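The Long Way to Kullulstead

The map says the road to Kullulstead is 176 miles long. The map has never had to drive it behind a cattle truck.
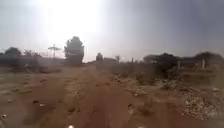 Lungile Mabuza would pave none of it, she told me, and would fine anyone who tried, on the grounds that a smooth road brings weekend people and weekend people want oat milk. The town has 300 residents and one store, Engelbrecht, where milk comes in one kind and sometimes none.

The county put the question to a vote last August. Paving lost by 2 ballots — a landslide, by local standards — and both sides went for pie at the Coter, where they argued about the price of pie.

I stayed four days. I had planned on one, but the part for my wheel was coming by the same road I had, and it was in even less of a hurry.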